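Strickland Foreign Affairs Discussion Circle
Minutes of the February meeting

Held in the upstairs room, Larport Library. Meeting opened at 7:05 p.m.

Chair: Wiebke Sauerland
Present: 30 members and guests, as per the sign-in sheet. Apologies were received from three members.

1. Minutes of the previous meeting

The January minutes were approved with one correction. Under item 4, "customs union" should read "customs agreement." The chair will fix the copy on the website.

2. Matters arising

The letter to the county about evening parking has been sent. No reply yet. The member who offered to lend back issues of foreign policy journals has brought two boxes, and they are on the shelf by the door. Please sign them out and bring them back by the spring break.

The question of whether to record talks was left open in January. After a short exchange it was agreed that talks may be recorded for members only, if the speaker gives consent in writing. Discussion after a talk will not be recorded.

3. Main topic: Water, transit and the smaller states of Central Asia

The chair introduced the topic with a 25-minute talk. Her main point was that the rivers tie these countries together more tightly than any treaty does. The upstream states want to release water in winter to make electricity. The downstream states want it in summer for cotton and wheat. Under Soviet planning the two were traded against each other, with fuel going up and water coming down. After 1991 that arrangement had to be bargained over between separate governments, and often it was not honored.

She then turned to transit. Goods leaving the region by land must cross at least one neighbor, and sometimes two or three. A government that controls a rail junction or a border post has something to trade even if it has little else. She asked members to keep both things in mind — water and roads — when they read about summits in the region.

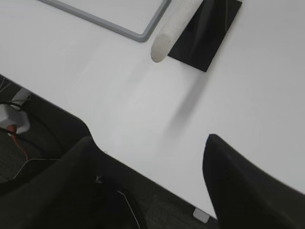 Discussion followed. The points below are recorded without names, as is our custom.

One member thought the talk gave too little weight to Russia. Migrant workers send a large share of their pay home from Russian cities, and a change in Moscow's work permit rules can hurt a small economy faster than a dispute over a dam. The chair agreed and said she had left it out for time.

Another member asked whether China's lending had changed the picture. Opinions differed. Some felt that debt gives Beijing a quiet veto over certain decisions. Others said that local governments have become good at playing one lender against another and that we tend to treat them as pieces on a board. The second view had more support in the room, though no vote was taken.

There was a longer exchange about Afghanistan and its plans to draw more water from the Amu Darya. A guest who had worked on irrigation projects said that losses from unlined canals are high on all sides of the border, and that repairing them would ease the dispute more than a new commission would. Several members asked for reading on this. The guest will send two articles to the chair for circulation.

A member asked what the European Union could usefully do. Suggestions included technical help with measuring river flow and easier student visas. One member was against any new spending and asked that this be noted.

The discussion closed at 8:25 p.m. The chair thanked everyone and called a ten-minute break.

4. Karkness exchange

The Karkness group has again invited us to a joint evening in late spring. Their proposed topic is Arctic shipping and who sets the rules for it. They would provide one speaker and ask us to provide another. The hall at Karkness seats 156, so guests are welcome, but they need a number from us by the end of April.

Agreed to accept. Two members offered to speak, and they will decide between themselves. Travel will be by shared cars. A sign-up sheet will be put out in March.

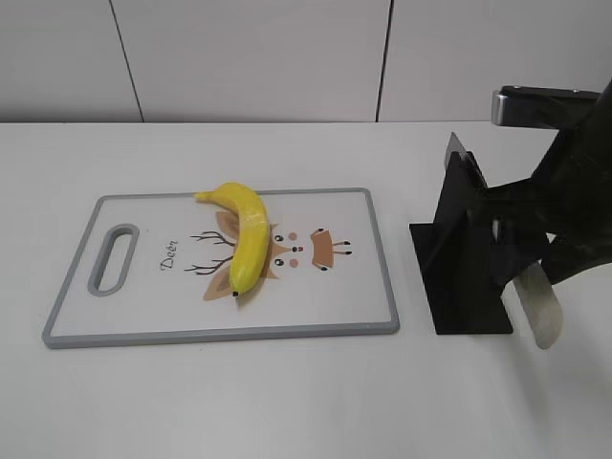
White cutting board with a gray rim and the word "Deer" on it.

5. Newsletter

The Tilter, our newsletter, went out to 466 addresses last month. Almost 30 of these came back as undeliverable and will be removed. The editor asked for shorter book reviews, no more than 800 words, and said that two reviews on hand will have to be cut or held over. One reviewer objected to being cut without being asked. It was agreed that the editor will send back any edited text before it is printed, and that writers will have four days to answer.

A proposal to add a letters page was discussed. It will be tried for two issues.

6. Money

The balance was read out and accepted. Room rent is going up slightly from April. No change to dues for now, but the matter will come back before summer.

7. Topics for coming meetings

March: Election monitoring — who does it and who pays for it.
April: The Turkish Straits and the Montreux Convention.
May: Open. Proposals so far are the politics of grain exports, and small island states at the UN. Members should send their preference to the chair before the April meeting.

8. Any other business

A member asked that the chairs be set in a half circle next time, as it is hard to hear from the back row. Agreed.

A pair of reading glasses in a brown case was left behind in January and is still at the front desk.

Action items

Chair: correct January minutes, circulate the two irrigation articles, reply to Karkness.
Editor: clean up the address list, contact both reviewers.
Both Arctic speakers: tell the chair who will speak, by the March meeting.

Meeting closed at 9:10 p.m. The March meeting will be in the same room at 7 p.m.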